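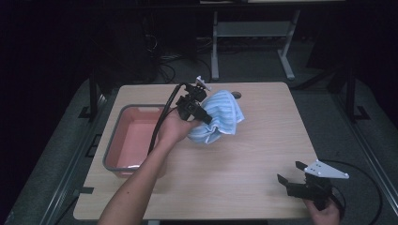 Garrido hand-held gripper kit goes on general sale, and the towels are the hard bit

Garrido has opened orders for its two-handed teaching kit, the one it has been lending to labs and small firms on trial since January. Price is £1,776 before VAT for the pair, cables and mounting plates in the box, carriage extra. Orders go through Vastent, which is handling sales and repairs in Britain.

Short version for anyone who hasn't followed it. You hold a gripper in each hand and do the job yourself, at a table, at your own pace. Fold a cloth, empty a tub, whatever it is. The kit records what your hands did and the recording goes to train a robot arm that carries the same sort of fingers. No arm needed in the room while you work, and that is most of the appeal for people short of space or money.

What you get for the money: 2 grippers, black, with a black cable off each. White triangular plate on top for fixing a camera or tracker of your own. No camera supplied, which will annoy some. Garrido says buyers on the trial already had ones they liked and didn't want to pay twice. There's a software licence for a year, then a yearly fee that hasn't been published yet. We asked. "Soon" was the answer.

Damir Kolev, who runs the product side at Garrido, took us through it by phone this morning. He was keen to talk about cloth. Hard objects are the easy sell, he said, a block is a block and it stays where you put it. A tea towel has a different shape every time you let go of it.

"People come to us with a folding job and they think it'll take an afternoon," he said. "Then they find that picking the thing up is the job. Where do you pinch it, how high do you lift before it opens out. You know that in your own fingers. You don't know it with two plastic ones until you've done a fair few."

His advice to new buyers is to start with one cloth and one hand, keep the other gripper open and close by, and only bring it in once the first lift is coming out the same each time. Striped cloths are better than plain ones to begin with, he reckons, as you can see which way the folds are running when you watch the recording back. Plain white on a pale table he called "a misery".

The firm's own starter course runs to 20 short tasks. 6 of them use cloth. The rest are the usual lot, sorting, stacking, tipping things out, putting lids on. The course comes as a printed booklet and a set of sample recordings to compare your own against. Handy, though the booklet we were sent is the trial edition and still has the old menu names in it. A corrected one is promised for paying customers.

Erkow, the hotel laundry firm, had a kit on the trial and is keeping it. It wants an arm that can pull single towels out of a heap and lay them down ready for the folding machine, a job done by hand at present. A spokeswoman said the recording side had gone "better than we feared" but that the arm itself isn't on the laundry floor yet and there is no date for that. Staff who normally sort the linen did the recordings. She said they were faster at it than the engineers by the end of the first week, and a good deal less patient with the software.

Complaints from the trial, as passed on to us:

Cables. Both grippers are wired and the lead runs back along your arm, so you do have to think about where it goes before you reach across anything. Garrido supplies soft straps now. It didn't at first. A wireless version is being looked at but Kolev wouldn't put a date on it, and said battery weight was the sticking point.

Weight. Fine for a quarter of an hour, tiring after that. The course booklet says to stop and rest between sets and the trial users we spoke to said they'd learned to take that seriously.

Finger pads. They wear, and worn pads slip on thin cotton. Spares are sold seperately and were out of stock with Vastent when we checked at noon. More due shortly, it says.

Left-handers. No problem with the grippers, they are the same either side, but the software puts the right hand first on every screen and you can't swap it round. A fix is on the list.

On the plus side, set-up got good marks all round. One plug per gripper into a small hub, hub into the computer, a short check where you open and close each hand, and you're recording. The trial users at Jaltuvport, the training centre on the old dock estate, had school leavers doing usable takes on the first morning. The centre is buying three more kits and will run an evening class on them, open to anyone, if enough sign up. Fee not set.

There's a service on offer as well as the kit. If you'd rather not do the recording yourself, Vastent will take in your goods, do the takes at its own tables and send back the files. Priced by the job, quote only. Cloth costs more than hard goods. Kolev was frank about the reason, it takes longer and more of the takes get thrown out. Firms using the service own the recordings but Garrido keeps the right to use them for improving its software unless you pay to opt out. Read that clause before signing, it's on the back page of the contract and the print is small.

Is it worth having? Depends what you've got already. Anyone with an arm sitting idle for want of good examples should have a look, the price is not silly and the hands do what they're told. Anyone without an arm is buying half of something, and Garrido's shop doesn't sell the other half. The firm lists which arms its fingers will bolt on to and the list is shorter than we'd like. Check yours is on it first. There is an adapter for some older arms but it's made to order and you wait for it.

Returns are accepted within a month if the pads are unmarked, wich seems harsh given you can't try the thing without using them. Kolev said he'd look at the wording.

Kits ordered now ship from the Vastent warehouse in the order they come in. Trial users who want to keep theirs pay the same price less the deposit, and need to tell Vastent before the loan runs out or the kit has to go back. Demo slots can be booked through either firm, mornings only for now. Bring your own cloth.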